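Progress report to Hollenstein, second period
Project: Learning household tidying from hand demonstrations
Prepared for: Katalin Kiss, programme manager

Dear Katalin,

Please find our report for the period which closed at the end of April. I follow the same order as in the first report, so that you can compare easily. The budget table goes separately from our finance office.

1. What was planned

For this period we promised three things. First, to move the recording of demonstrations out of our laboratory and into ordinary homes. Second, to reach a collection of clean demonstrations large enough for a first training of the Pandari arm. Third, to write the instructions for demonstrators in such a form that a new person can begin without one of us standing beside.

2. Recording in homes

We record with hand-held grippers, one in each hand. The demonstrator does the task with their own arms, and the camera on the tool sees what the robot's wrist camera will later see. In the first period we used remote control of the arm for the same tasks. It gave good data but it was slow, and the arm is too heavy to carry up the stairs of an apartment building. With the grippers, a demonstrator needs one bag and can set up alone.

The task family is "sorting mixed small things": packaging, cups, cartons, bottles and personal objects lying together on one surface. Soft and very light items were added at your request after the first review. Foam net sleeves of the kind that protect fruit are now in the set, and they are the most difficult item we have. If the fingers close too early the sleeve tips away, and if they close too far it is squeezed flat and the policy learns a wrong idea of its width. We ask demonstrators to take them near the middle and lift without hurry.
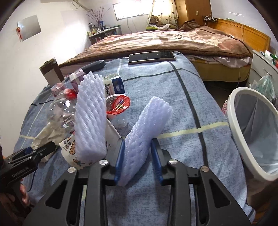
Michalis Gavalas

Bedrooms were a new kind of place for us. In the laboratory every surface was a hard table, and all our calibration was done on it. A bed gives way under the hand, and the height of an object changes a little when something beside it is pressed. We were worried that this would spoil the tracking of the tools. After checking the tracks we found the error is acceptable, except when there is strong light from a window directly in front. For such rooms we now ask the demonstrator to record a short calibration again before each session.

3. Amount of data

At the end of the period we have 2,768 demonstrations accepted after review. A further 400 were rejected. Most of the rejected ones have the same fault – the demonstrator moved both hands at the same moment, and one tool covered the view of the other. I must say that our instructions were not clear on this point, so it is our mistake and not theirs. The new text says that the second gripper should wait at the side until the first has finished its grasp.

The review itself takes more time than we planned. It is done by two people in Trostora, our labelling tool, and the tool becomes slow with long recordings. We have now cut the recordings into shorter parts before the review, and this helps.

4. Flat and shiny items

Long sachets, such as those for instant coffee, were added in April. They are thin, they shine, and they lie almost level with the cloth. On the remote-controlled arm our operators nearly always tried to pinch them from above and missed. By hand, people find a better way without being told: they open the fingers wide, bring them down on both sides of the sachet and close slowly, so that it bends up a little between the pads.

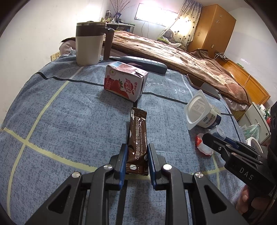 We would like the robot to learn exactly this movement, and for this reason we have asked demonstrators not to change their way of grasping to please us. Only the speed should be kept low.

5. First training

Isa, our small test policy, was trained on part of the collection and tried on the Pandari arm with 50 attempts for each group of items. Cartons and cups go well. With bottles lying on their side it is less stable, and with sachets it does not yet work in a way I could show to visitors. We believe the reason is simple, as the sachets came into the data late. I prefer not to give final rates before the full training is finished.

6. Next period

We will continue in three more homes, with different beds, tables and light. The instructions will be translated and tested with new demonstrators. We also ask for your permission to move the unused travel money to a second pair of grippers – when one pair is in repair, all recording stops, and this happened already in April.

If you agree, please confirm it in writing before we place the order. I am available for a call on Wed 4 May in the morning, and can send sample recordings before it.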